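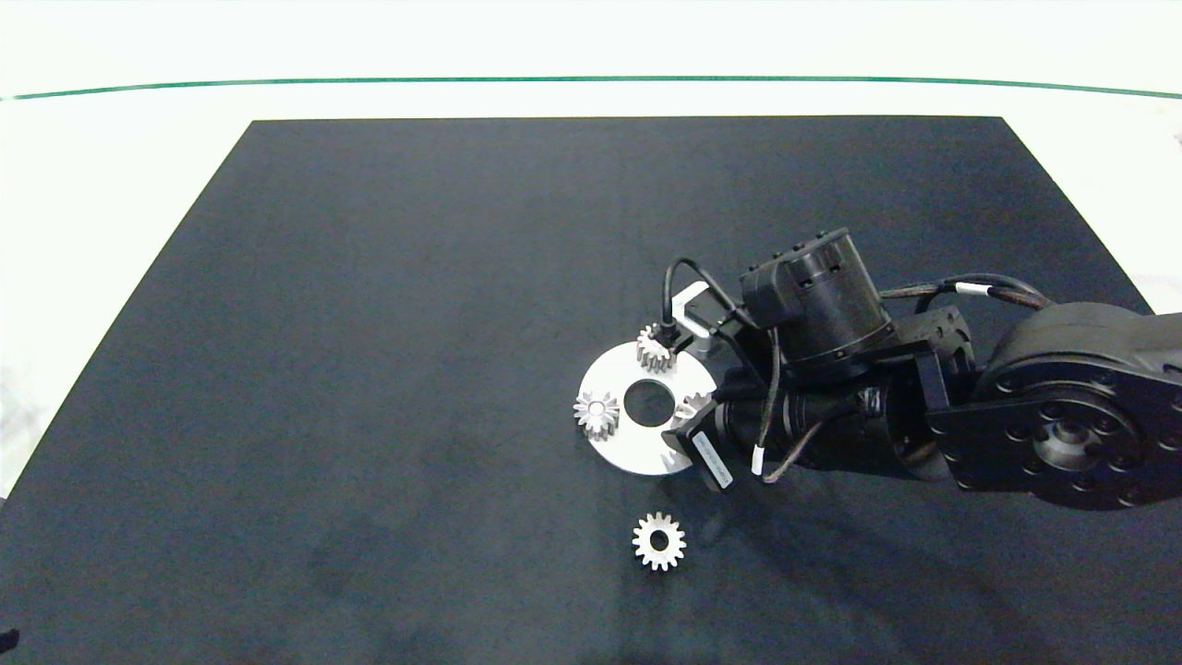

## Setier Shared Workroom: Minutes of the October Meeting

**Place:** Room 727, Trurnurum Building
**Time:** Friday, 9:30 a.m.
**Present:** Representatives of the Setier assembly group, the Stavness teaching section, the purchasing office and building services
**Apologies:** Stores

### 1. Minutes of the previous meeting

The minutes were approved with one correction. Under item 4, "rubber feet" should read "rubber edging." The correction applies to the order for the two rolling carts and does not affect the price.

### 2. Work surfaces

2.1 The meeting considered the condition of the charcoal-gray mat on the white table. The lighter patches, most noticeable toward the lower left, were noted. Building services reported that the surface had been wiped twice with mild soap during the month and that the patches had returned. The assembly group stated that they do not interfere with its work.

2.2 Purchasing presented a quotation from Srour for replacement mats for all the tables in the room. The total is $931, including delivery. A second quotation, for $700, covers the same tables with a thinner mat. The Stavness section asked whether small flat parts could be picked up as easily from the thinner material. No sample was available.

**Decision:** No order will be placed until a sample of the thinner mat has been tried for two weeks. The present mat stays in use.

2.3 It was agreed that any new mat should again be dark and matte. Pale parts, such as the white disc with the large center hole, are hard to find on the bare tabletop. A request from the Stavness section for a printed grid was discussed and declined.

2.4 The dark smudge on the white margin at the lower left corner of the mat was raised. Building services will try a plastic eraser first. Solvents are not to be used on the tabletop.

### 3. The green line

3.1 The assembly group asked that the thin green line across the white surface behind the mat be left as it is. Evening cleaning staff had inquired whether it should be removed.

3.2 The meeting noted that the line does not run perfectly straight. No change was requested.

**Decision:** The line stays. A written note will be added to the cleaning instructions kept inside the door.

### 4. Small parts

4.1 Round plates and gears continue to be mixed in one bin at the end of sessions. The Stavness section reported that sorting the bin before a Friday class took most of the first period.

4.2 A proposal to store the white plates on a vertical peg, using the center hole, was received favorably. The peg must stand on a base heavy enough that it does not tip when full. The assembly group will make one for trial. The rest of the parts will stay in the bin until the trial has been reviewed.

4.3 Stores had submitted a written request for 70 additional lidded boxes. The meeting found that the shelf under the window would not hold this number. The request was returned to Stores for a revised figure and the dimensions of the box.

### 5. Room bookings

The Stavness section requested the room for two additional mornings. One was granted. The other conflicts with floor maintenance and will be considered again once building services has the contractor's dates.

### 6. Other business

The stool with the loose seat has been tagged and placed in the corridor. It should not be brought back into the room.

### Actions

- Purchasing: obtain a sample of the thinner mat from Srour
- Building services: treat the smudge on the tabletop; amend the cleaning instructions
- Assembly group: make the peg and base for the white plates
- Stores: resubmit the box request

The meeting closed at 10:25 a.m. The next meeting will be held in the same room.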